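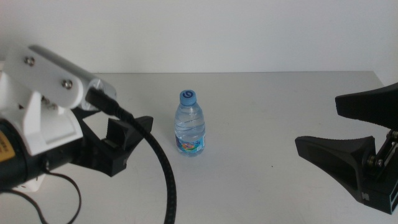 Can a pair of low-cost arms be trusted with small kitchen chores yet? They can be trusted with some of them, under supervision, and handling drinks bottles is close to the limit of what we would sign off on.

Lâm Châu, Aishwarya Salian and Duyên Nghiêm
March - 5 min read

4. Bottle handling with two arms

The chore in this section is a short one. A person picks up a bottle of water, holds it steady with one hand, twists the cap with the other and puts both down. We split it into grasp, hold, twist and place, and scored each part separately. The arms were driven by the Urkano controller described in Section 3, with no changes made between chores.

Figure 2. Bottle task: a small water bottle with a light blue cap standing between two open grippers.

We ran 439 trials. In 416 of them the bottle was grasped and held upright long enough for the twist to begin. Most of the remaining trials ended with the bottle tipping when one gripper made contact before the other. Thin plastic gives way under the jaws, and the controller read that as a finished grasp.

Twisting was much weaker. The fingers slipped on the cap or turned the whole bottle, and raising the grip force crushed the body before it helped the cap. Mỹ La, who ran the Galtateck trials, tried a slower approach with a short pause after contact. It reduced tipping but did little for the twist, and it made each trial noticeably longer.

We also asked staff at the Rimico canteen what they would want from such a system. They cared less about speed than about spills - a machine that needs someone standing by with a cloth saves them no work. By that measure, moving closed bottles from a counter to a tray is ready for a trial in a real kitchen. Opening them isn't.

Two limits apply to these results. All trials used one bottle at a time on a clear table, and the lighting was kept constant. Section 5 repeats the grasp and place parts on a crowded counter, using the settings Thiện Kim prepared for the Đinh test kitchen.

2 comments - 5 shares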